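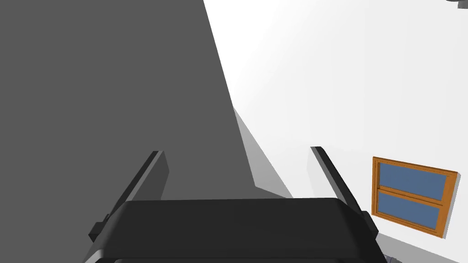 Kendale ware

Kendale ware is a line of salt-glazed stoneware tableware made in the river town of Kendale, best known for its deep soup plates and lidded butter crocks. Its surface has a fine, pebbled texture, much like orange peel, and the color runs from honey to a wonderfully rich brown.

Production began at the Mrema pottery, where local clay was thrown on kick wheels and fired in 2 large kilns. Salt was tossed in at the peak of the firing, and the vapor settled on the pots as a glassy coat. No two firings came out quite alike, and that is a big part of the fun for collectors!

The potter Gladys Kirui gave the line its most loved pattern, Nornis, a band of looping leaves cut into the rim before firing. Her pattern book lists 1000 shapes and sizes — everything from egg cups to punch bowls — and later potters worked from it for decades.

Marks

Early pieces carry a stamped K inside a circle. Later ones add a shape number, with 3421 marking the tall Nornis pitcher. Wares made for the Fleno shops have a small star beside the stamp.

Care

The stoneware is tough and holds heat beautifully, but older pieces should be washed by hand and kept off the stovetop.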